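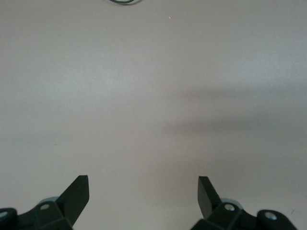

Mimar is a grasp planning program for robot arms that carry a small camera at the wrist. It was written by Védís Egilsson at Drirnura and later taken over by Vondráček, which maintains the current version, Mimar 6.

The program takes one picture at a time and scores possible grips by position and angle. Pixels covered by the gripper's own fingers are masked out beforehand. If no grip scores high enough, the planner returns an empty result and the arm stays open. Early versions often mistook soft shadows for flat objects. A filter trained on 2658 pictures of bare surfaces was added to deal with this.

Mimar shares its file format with the simulator Ceravow.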